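Filed under: Catalogue & Labels

Ticket: Chinese titles print as empty boxes on Wondcombe spine labels

Reported by the Briment branch. English titles are fine. Anything in Chinese prints as a row of boxes, on 2 of 4 printers.

Test title: 唐诗三百首, typed in by hand from the book.

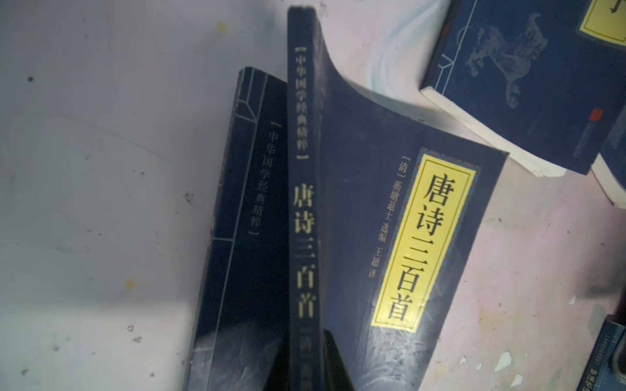
Step 2: Fonts
Both printers were set to a Latin-only font. Changed to the full set and reprinted over six labels. All correct.

Status: closed

Last updated: Jul 11, 2024

Contact the Wondcombe help desk | Back to top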